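Speaker notes – Can a machine tidy up yet?
Drulidport evening talks, January 2022
Speaker: Aurora Ramalho

Opening (slide 1)

Ask for a show of hands: who would buy a machine that cleared the kitchen table? Then: who would leave it alone with the good glasses? Wait for the second count to drop.

Say what I do. I work at Grekham, on the packing side. For the past while I have been going round workshops and labs to find out what we could hand over to a robot. I am not a programmer. I look at the work and ask what makes it hard.

Short answer first, so people can relax: some shop-floor chores, yes. Household chores, mostly no.

What already works (slides 2 and 3)

Our carton line. Same box, same height, same place every time. The machine there does nearly 2,000 lifts in a shift and the people beside it deal with the odd ones.

The point to make is that the line was built for the machine. We moved the rails, changed the lights and fixed the box size. A house has had none of that done to it. Chairs move. Someone leaves a sock on the stairs.

Mention the washing machine and the dishwasher. Both are very good at their jobs and neither has to pick anything up. The person still loads, unloads, folds and puts away. That leftover part is what tonight is about.

The small jobs (slide 4)

Putting a thing back where it lives sounds like one job. Go through it slowly. Find the thing. Decide where to hold it. Close on it without knocking it over. Lift it clear of whatever is holding it up. Carry it, turn it, line it up, let go.

Give them time to look before carrying on.

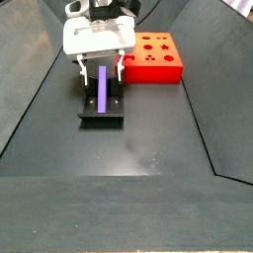
Slide 4. Gripper open over an upright purple bar in its black holder, with the shape-sorting block alongside.

A child's toy is a fair test. Point out the two fingers, one either side of the bar. Point out how close the red block is to the right-hand finger. In your own kitchen this is the spoon in the jar next to the teapot.

Ask the room how they would pick up the bar. Most will say they would just pick it up. Then ask what their fingers feel as they do it – when it slips, when it sticks, when it touches the side. A lot of machines have little or none of that and go mainly by what a camera gives them.

Mention shape-sorters in general here. Getting a piece near the right hole is one thing. Getting it in when it is slightly turned is another, and people do that with a wiggle they never think about. Do the wiggle with the pen.

How good is good enough? (slide 5)

Suppose a machine gets 98 tries right out of 100. On the shop floor that means 2 stops, and someone walks over. At home, if the 100 are plates, it means two broken plates. Same score, very different evening.

Also ask who walks over. At Grekham it is Hsu, from the day crew. At home it is you, and you bought the thing so you could sit down.

Skip this slide if running late.

What we are doing next (slide 6)

The Imetura trial starts in February. Sorting small returned parts into trays, one type of tray, mixed parts. We will note every time a person has to step in and what for. No promises on results tonight.

Questions

Likely ones: jobs, price, floor cleaners. On floor cleaners: fine on an open floor, and still no use for picking up the sock. On price: I don't have a figure for a home machine, so don't guess one.

Leave slide 4 up during questions.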